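Flernard HG-2 Hand-Held Gripper

Product support > Grippers > HG-2 > Service notice: finger pin migration

Status: open. Affects units supplied with the January pin kit.
Last revised: 23rd April
Issued by: Drernska Handling Equipment, service desk

Summary

The HG-2 is a manually operated two-finger gripper for recording grasps on soft goods. It uses the same finger geometry as the Flernard arm-mounted tool, so that grasps recorded by hand can be replayed on the arm.

We have received reports of the finger pivot pin moving sideways out of its bore during long sessions with heavy cloth. In the worst case the pin leaves the bore under load, the finger swings outwards and the item is dropped. In two reported cases the operator's thumb was nipped between the link and the handle as the linkage closed. Neither injury needed treatment beyond a plaster.

Affected units

Check the batch code on the underside of the handle. Units with a code ending in 70 left the factory with the January pin kit fitted. Units with any other code are affected only if the kit was added later as a spare (part 1670-P).

The arm-mounted version uses a threaded pin and is not affected.

Symptoms

Early signs are easy to miss when the fingers are empty. The fault shows first under side load:

Finger tips no longer meet squarely when closed on thick cloth.
A faint click on opening, felt in the handle before it is heard.
Recorded finger width drifts by 1 mm or more over one session.
Bright metal dust around the pivot.

A drift in recorded width has often been put down to the encoder, and several encoders have been returned to us in working order. Please check the pin before requesting a replacement encoder.

Cause

The retaining clip supplied in the January kit is undersized for the groove. It holds under a straight pinch. When a folded garment hangs from the fingers and twists, the load on the pivot acts along the pin as well as across it, and the clip works its way out of the groove. Chettiar, who carried out the load testing for us, reproduced the fault in 30 minutes with repeated lifts of a wet towel. With dry cotton shirts the pin had not moved by the end of the test.

What to do now

1. Stop using affected units on heavy or twisted loads.
2. Close the fingers fully and release the handle lock.
3. Press the pivot pin from each side with a 3 mm drift. Any movement that can be felt is a fail.
4. If the pin passes, the unit may be used on light goods only. Repeat the check every 15 cycles.
5. If the pin fails, tag the unit and order kit 1670-R. Do not refit the old clip, and do not hold the pin with adhesive — it softens with the heat of the bearing and gives no warning before it lets go.

Keep the thumb behind the guard at all times while the fingers are loaded. Operators who learned on the older HG-1 tend to rest it on the front link, which on this model is the part that moves.

Fitting kit 1670-R

The kit contains one shouldered pin, two clips and a thrust washer. Fit the washer on the handle side. The shoulder must sit flush with the link; if it stands proud, the bore has worn and the link itself needs replacing. Apply no oil to the brass bushings. After fitting, run the zero routine in the Clornico recorder software with the fingers closed, then again with the fingers fully open. Recordings made before the zero routine should be marked as suspect.

Load guidance

Until the new pin is fitted, avoid the type of grasp below. The cloth hangs as a twisted fold between the fingers, with the remainder of the garment bunched behind.

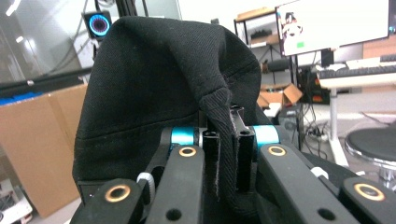

HG-2 fingers closed on a hanging fold of dark fabric. Brass-coloured bushings are visible in the link arms.

For garments of this kind, take a single flat layer near a seam and keep the handle level during the lift. If the cloth starts to turn, lower it to the work surface before opening the fingers.

Returns and spares

Kit 1670-R is free of charge for affected units. Quote the batch code and state whether the pin passed or failed the check. Worn links should be returned with the old pin and clip in a separate bag. Units bought through Clornico are handled by Clornico's own spares counter under the same terms.

Related documents: HG-2 operator manual, section 6 (Pivot and linkage); HG-2 zero routine; Spares list.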